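Reynaldo Cabanatuan
12. Februar

1/ Ich habe im Winter angefangen, alte Tischwäsche zu sammeln und wieder herzurichten. Ein paar Notizen, vor allem zu Flecken und Lagerung.

2/ Vergilbte Leinendecken zuerst in kaltem Wasser einweichen, über Nacht. Erst danach waschen. Heißes Wasser setzt Eiweißflecken fest – den Fehler habe ich bei 4 Servietten gemacht.

3/ Rotwein und Rost sind zwei verschiedene Baustellen. Für Rost nehme ich Zitronensäure, aber nur auf weißem Stoff und vorher an einer Ecke getestet.
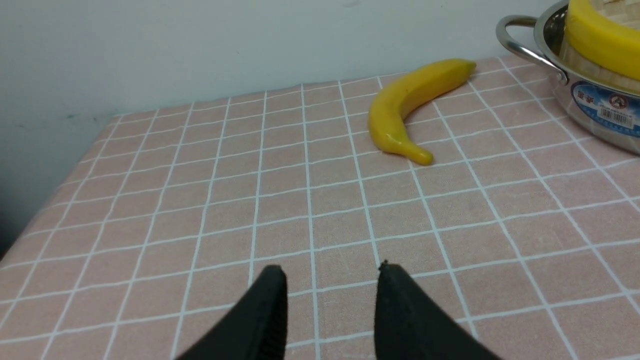
Rosa Decke mit weißem Gitter, mit leichten Falten.

4/ Bei bedruckten Decken bin ich vorsichtiger. Kein Bleichmittel, nicht in die pralle Sonne. Von links bügeln.

5/ Gelagert wird gerollt. Gefaltete Decken brechen irgendwann an der Kante, vor allem gestärkte. Stärke also vor dem Einlagern auswaschen.

6/ Auf dem Flohmarkt in Clinduvby habe ich für 13 Decken 34 Euro bezahlt. Zwei davon waren nur noch für Putzlappen gut.

7/ Im März geht es mit Hohlsaum weiter.

Neueste Beiträge
Knopflöcher von Hand nähen
Garnreste von Guline sortiert
Mottenschutz ohne Chemie

Kontakt | © Reynaldo Cabanatuan | Nach oben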